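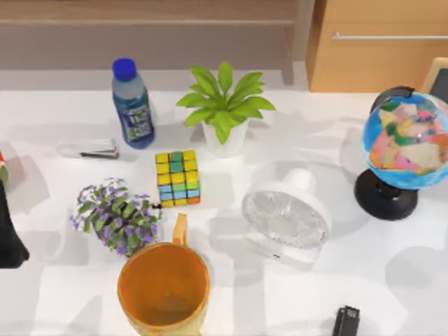
Small software firms and their license keys

December 26, 2022

Nikola Dimitrov has written software for other people's offices for most of his working life. His current product, Imarell, is a desktop program that renames, sorts and merges PDF files. It runs on Windows and Mac, and it is sold by a company of three people called Uibo. In July the company threw out its old activation system and wrote a new one. I asked him to explain what changed and what it has meant for customers.

The old system was called Jotovura. A customer typed in a key, the program contacted a server, and the server tied the key to that one computer. "It was strict," Dimitrov said. "If you replaced your hard drive, it saw a new computer and refused the key. Then you had to write to us and we reset it by hand."

Those resets took up a good part of the week. In the last full month of Jotovura the company answered 81 requests for help with activation. Very few were from people trying to get around it. "Most had paid, and they had the receipt. They just wanted to open a file. A lot of them were school offices that got new computers over the summer."

The new system uses a signed license file. The customer downloads it once and drops it into the program's folder, and no server is contacted after that. One license covers 2 computers owned by the same person or office. The program does not check this. It is written in the terms, in one short paragraph, and Dimitrov said he is comfortable leaving it there.

I asked whether that makes copying easier.

"Yes, it does," he said. "But Jotovura was cracked too. We found copies with the check removed within a few weeks of every release. So the people who didn't want to pay already had a version that never asked them for anything, and the customers had the version that did."

He is more worried about the copies themselves. Uibo downloaded several from file sharing sites and tested them on a spare machine. One installed a browser extension. Another would not open at all and left a background process running. He now keeps a page on the company site listing the checksum for every official installer, going back to version 3.

Not everyone has been pleased. Fotdale, a reseller that handles larger orders, wanted to keep a central list of which machines were active. Dimitrov ended up writing a separate tool for them that reads license files over a local network. It works for groups of up to 100 seats. "I didn't want to write it," he said. "It took longer than the license file did."

Activation mail is down to about one message a day, and most of those are from people who saved the file in the wrong folder. The next release will let them drag it onto the main window. He has also been asked for a Linux version, and he has not decided on that yet.

Old Jotovura keys can still be exchanged for a license file through the account page, at no charge.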